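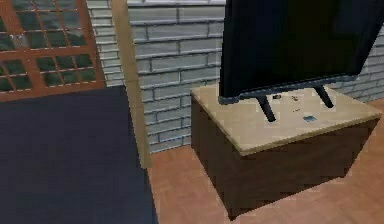

3.2 What the nappers told us

I went into the home visits thinking that daytime sleep was mostly a question of how tired people were, and I came out of them thinking much more about habit. All 23 people in the Hurkisow group kept a Plidar diary for 14 days before we met them, so by the time I rang the doorbell I already knew when they slept, for how long, and how they said they felt afterwards. What the diary couldn't give me was the room. Several people talked about light before I had asked a single thing about it, and they were very firm in their views (one retired bus driver got up in the middle of her tea to show me how the blind worked). I had expected heavy curtains to come up most, but windows themselves did just as often. A window like the one in Figure 1, with its wooden lattice and rows of small panes, gives you a lot of bars and edges to look at when you are lying down and not quite asleep, and two people told me they followed the lines of theirs with their eyes until they dropped off. Others said any window at all near the bed kept them awake and they would sooner lie down in the hall. I have not tried to settle who is right. Our sample is far too small for that, and I didn't measure light levels.

The diaries and the interviews agreed well on timing. Nearly everyone who napped did so after the midday meal, and the ones who didn't were mostly on early shifts and slept as soon as they got in. Where the two sources parted company was on length. People wrote down short naps and then, when we chatted, described long ones! I think some of this comes from the way the diary asks for the time you "fell asleep", and a person who has fallen asleep is badly placed to write that down. Libor Ďurica, who ran the Figueroa visits while I did the ones in Hurkisow, noticed the same thing and started asking what had been on the radio when they lay down and what was on when they woke. It was a lovely question and I borrowed it at once for my remaining visits. It does mean that my first few interviews don't have it, so I have left radio times out of the main table and put them in the appendix.

Guilt came up far more than I was ready for. I had no question about it on the sheet. People under retirement age were the ones who brought it up, usually sideways, by telling me how much housework they had done first. One man had a rule that he could only lie down on top of the covers, since getting under them would make it "proper sleep". A woman who worked nights as a baker told me she had stopped mentioning her naps to her sister, although she had been up since two in the morning and I would have said she had earned one. Older people hardly talked like this. They spoke about naps as something you simply had, like lunch.

3.3 How the talking was done

We held every interview in the person's own home or, if they preferred, somewhere else that they picked. I let people choose where to sit and took whatever place was left, and after the first week I began writing the layout down in my notes. This was Libor's idea and I grumbled about it, but it has turned out useful. Sofas made for long, wandering answers with plenty of pauses. Tables made people brisker. They put their hands on the top, they looked at my sheet, and they tended to answer the question I had asked and then stop.

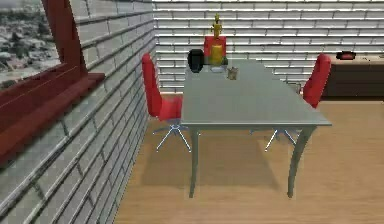
Figure 2. Grey dining table with a red chair on each long side.

With a chair on either side, as in Figure 2, the two of you end up with the table between you, and I found this the hardest layout for the guilt question in particular. It felt a bit like a job interview. In 3 of the visits I asked if we could move after the first part, and each time the answers got longer, although I can't rule out that people were just getting used to me. Libor sat at the corner whenever there was a corner to be had. His transcripts are longer than mine throughout, but he is also a more patient listener than I am – I do tend to jump in – so please don't read too much into the gap between us.

I should also say something about tea. It was offered at almost every visit and I accepted it at almost every visit, and the kettle gave us a natural break between the diary questions and the open ones. The Sokus interview guide, which we followed for the order of topics, tells you to keep recording through breaks like this. I didn't, out of politeness, and I am sorry now, as some of the best remarks were made with the recorder off and I only have them in my own words. Where I quote from those moments I have marked the passage with a star.

One last point on method. The Hurkisow visits were finished before the clocks changed, but a couple of the Figueroa ones slipped into December, when it was getting dark early and people said they felt sleepier anyway. I have kept those visits in the interview material and taken them out of the timing figures. Section 4 looks at the timing figures by age and by working pattern.

Contact the authors | Copyright 9/8/19 | Back to top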